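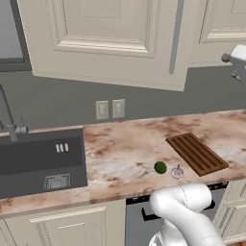 Open day at the Plotthorpe watermill

I have wanted to get inside the mill at Plotthorpe ever since we moved to the valley, and in May I finally did. They open it to visitors twice a year, and both times last year I was away. This time I put it on the calendar in red pen and dragged my sister along. She had no interest in flour when we left the house. She came home with two bags of it and a sourdough starter in a jam jar on her lap.

Parking is in the field past the bridge, and you walk back along the stream, which is the best way to arrive anyway. You hear the wheel well before you see it. We got there at ten, when the gate opens, and there were already people ahead of us with strollers and dogs (dogs are fine in the yard but have to stay out of the building).

Tours go up in small groups and ours was led by Puspita Ngui, who has been milling there for six years and trained as a baker before that. She started us on the ground floor, in the pit where the gears are, and let everyone stand there a minute with the sluice shut so we could look at how it all fits together. Then she opened it. Oh my goodness. The floor starts to hum, then the big upright shaft begins to turn, very slowly, and then everything in the building is moving at once and you can feel it in your teeth! A little boy next to me grabbed my hand by mistake and didn't let go until we were on the stairs.

The gears have wooden teeth set into an iron wheel. I'd read that somewhere but hadn't understood it. If something jams, a tooth snaps and you knock in a new one, and the wheel itself is fine. They're apple wood, and there was a box of spares on the windowsill next to somebody's lunch. The big wheel takes 80 of them.

Up one floor are the stones. There are two pairs and only one is in use, so the other has been opened up, with the top stone swung out on a crane and turned over so you can see the grooves. Dressing them, meaning cutting the grooves fresh, takes Puspita most of a week with a hand pick. She showed us the backs of her hands, where tiny bits of steel have worked in under the skin over the years. I asked what happens if the stones touch and she said you smell it before you hear it.

We were each allowed to put a hand under the spout where the meal comes out. It's warm! I don't know why that surprised me so much. It smells like a hayloft and a bit like nuts. Puspita rubs it between her thumb and finger and adjusts the gap by feel, a hair one way or the other, and talks to you the whole time she's doing it.

The top floor is just bins and a sack hoist, and you have to duck. Worth it for the view down to Listside and the weir. Anyone unsure on ladders should skip the last flight, because it really is a ladder.

Back in the yard there was a bread table run by the bakery from Listside, and a short baking talk at noon in the old cart shed. The talk was good on things I get wrong at home. Stone-ground flour drinks more water than the store kind, so give the dough a rest of half an hour before deciding it's too wet or too dry. Keep the flour somewhere cool, and if your kitchen gets hot in summer, put it in the freezer. I had been keeping mine in the cabinet over the stove for years, so that explains a few loaves. For a first try they suggest 70 percent white and the rest whole wheat, and going up from there once you like what you're getting.

I bought the whole wheat and a bag of rye. My sister got the white and a bag of something called Bai, an older wheat they grow on one field up the road, with a yellowish color and a lovely sweet smell. We made pancakes with it the next morning and they were gone before the coffee was ready.

Some practical stuff. Admission was five dollars, cash only, and kids go in free. The restroom is across the yard and there's only the one. Wear shoes you don't mind getting floury, and don't wear black like I did. Lunch was soup and bread, sold out by one. The wheel only runs when there's enough water, so after a dry spell call ahead.

The next open day is in the fall, and they're hoping to have the second pair of stones running by then. I've already told my sister she's driving.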